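Can a Robot Clean Your Room Yet?

Think about the last time you were told to tidy up. You picked up your socks, hung your jacket on its hook, and put your books back on the shelf. It may have been boring, but it probably wasn't hard.

For a machine, it is very hard. Robots can weld car doors and move heavy boxes all day long. Hanging up a jacket is still a job that many of them get wrong.

Why is that? A car factory is set up so that every part arrives in the same place, facing the same way. The robot makes the same move over and over. Your bedroom is different every day. Your jacket might be on the bed or under it, and it might be inside out.

Soft things are the worst. A block keeps its shape when you grab it. A belt, a strap or a sock bends and flops, so it has a new shape every time. The robot has to work out where the ends are and which part to hold.

How Robots Learn Chores

In the old days, a programmer wrote down every move a robot should make. That works for welding. It does not work well for laundry, where there are too many moves to write down.

Now many robots learn by copying. A person does the chore with a pair of grippers, which are like the robot's fingers, and a computer records how the grippers move. The person does it again, and then many more times.
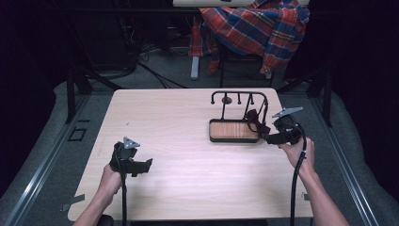
How many times does a robot need to see a chore?

It depends on the chore, but it is usually far more than a person needs. Ye-seo So, an engineer who works on a home robot called Likura, says her team recorded roughly 1000 tries at hanging things on a rack before the robot could do it well.

You might need to see it once. That is partly your brain, and partly all the practice you had when you were little. Babies spend months grabbing things and dropping them. A robot starts with none of that.

What Robots Can Do Now

Some chores are already done by machines. Robot vacuums clean floors in many homes. In some stores, machines roll along the aisles and check for empty shelves.

Other chores are partly there. Likura can put cups on a shelf if the cups are a kind it has practiced with. It can fold a small towel, but it takes 7 minutes. Most people can do that in a few seconds.

Then there are chores robots still find very hard, like making a bed with a big blanket or finding one small toy in a full drawer.

Celeste Benítez runs a small store and tried out a shelf robot named Plirico in March. It put cans away neatly, she says, but bags of chips gave it trouble — it squeezed some too hard and dropped others. She still stocks the chips herself.

Words to Know

Gripper: the part of a robot that holds things, like a hand.

Program: a set of steps that tells a computer what to do.

Automation: using machines to do work that people used to do.

Try It Yourself

Put on a pair of thick mittens and try to hang a belt on a hook. Use only your thumbs and the flat part of the mittens. Then close your eyes and try again. Ask a friend to move the belt each time before you start.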